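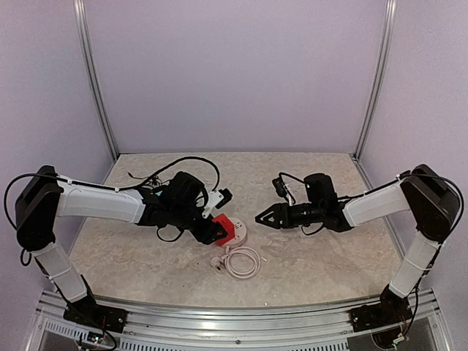

Hi all, I've gone back and forth on cord storage for years and I'm glad Amancay brought it up, so sorry in advance for the length! My vote is for loose loops, every time. I like them stored with the cord in big easy coils next to the strip, no tight bends, and the plug lying off at the end of the coil where you can grab it first. I used to wind mine hard around the body and shove the plug under the last turn, and I lost two strips that way, both gone bad right where the cord goes into the housing.

Amancay Palma wrote:
> Does anyone have a system for extension cords and power strips?
> I cleaned out the hall closet in the Hustwood house on Saturday
> and found 17 of them in one tote, all knotted together. I'd like
> to keep maybe 6 and give the rest to the swap table. Also, is it
> okay to keep the round ones in a drawer? Balthasar says they
> should hang.

On hanging - Balthasar and I have argued about this before (hi Balthasar!) and I still say a drawer is fine for the round ones as long as it's deep enough that you aren't mashing the cord to get it shut. The long flat ones I do hang, on the pegs behind the laundry room door. A round one just spins on the peg and drops its cord on the floor, at least in my house.

For the knotted tote, start from the plug ends. Pull every plug out over the side first, then work on whichever cord looks the least stuck. Mine took me a whole evening and most of a ball game on the radio. Wipe each one down before you coil it, you'd be amazed at the closet fuzz, and check the prongs while you're there. Anything bent or scorched I don't put on the swap table, it goes in the electronics bin at Keltthorpe.

I tie mine with strips cut from an old cotton T-shirt, 7 inches or so, in a bow so it comes undone with one pull. Rubber bands got gummy on me. I write the cord length on masking tape near the plug too - saves unrolling three to find the long one.

If one of your extras is a round one with a longish cord, could you hold it back for me? My sister in Toledo is setting up a sewing table and the only outlet is behind the bookcase. I can pick it up any evening after 6.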